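Baseboard
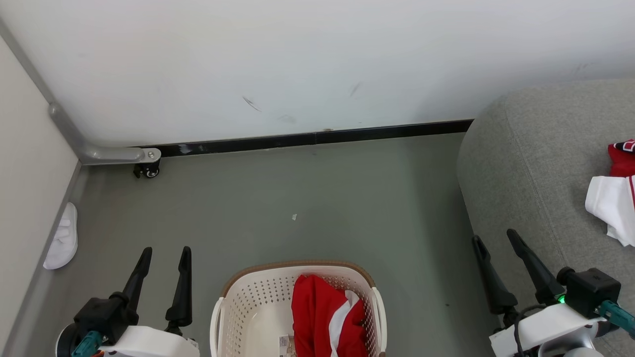
Ibrahim
Contributing editor, Interiors and Building Trades, Clarnamby Household Encyclopedia

A baseboard is a strip of material fixed along the foot of an interior wall, where the wall meets the floor. It is also called skirting, a skirting board, a mopboard or a base molding, depending on the region. Its main uses are to cover the gap between wall and floor, to protect the lower wall from knocks, and to give a finished edge to the room.

Function

Wall surfaces are rarely finished tight to the floor. Plaster is hard to bring to a clean line at the bottom, drywall is commonly held a little above the subfloor, and many floor coverings need a space at the edge so they can expand. The baseboard hides this space.

It also takes wear that would otherwise fall on the wall. Mops, brooms, vacuum cleaners, shoes and furniture legs all strike a room at low level. Protection stops at the top of the board, and painted walls in lived-in rooms often carry scratches and gray scuffs higher up, especially near sofas and other large furniture.

Materials

Softwood was long the usual choice and is still common. Medium-density fiberboard is cheaper and takes paint well but swells if water reaches an unsealed edge. Vinyl and rubber are used in schools, clinics and workplaces. Ceramic tile and stone are found mainly with hard floors and in rooms that are washed down often.

Color and finish

White and off-white are the most common colors in houses. A dark baseboard against a pale wall gives a strong line at floor level and hides black shoe marks, although pale smears and dust show more clearly on it. Gloss finishes wipe clean easily. They also show dents and uneven filling more than a matte finish does.

Joints

A wall longer than the available stock needs a joint. The simplest is the butt joint, in which two square ends meet and leave a thin vertical line. In a scarf joint the ends are cut at an angle and overlapped, so that a small opening is harder to see. Inside corners are mitered or coped. Outside corners are nearly always mitered, or covered with a block or molded cap.

Furniture and the baseboard

Because the board stands out from the wall, furniture pushed against it stops short of the wall surface. Pieces on casters can roll into the board, and a locking caster helps to hold them in place. The strip of floor in front of the baseboard collects dust and small debris, and low furniture makes it hard to reach.

Care

Dry dusting is done with a brush or a soft cloth before the floor is cleaned. Marks on a painted board are wiped with a damp cloth and mild soap. Spots along the top edge may be dirt, drips of finish or damage to the paint, and a cloth will usually show which. Chips are filled, sanded and touched up. Loose lengths are nailed or glued back, and the top edge can be sealed with flexible caulk.

See also: Chair rail; Floor covering; Molding; Quarter round; Wall paint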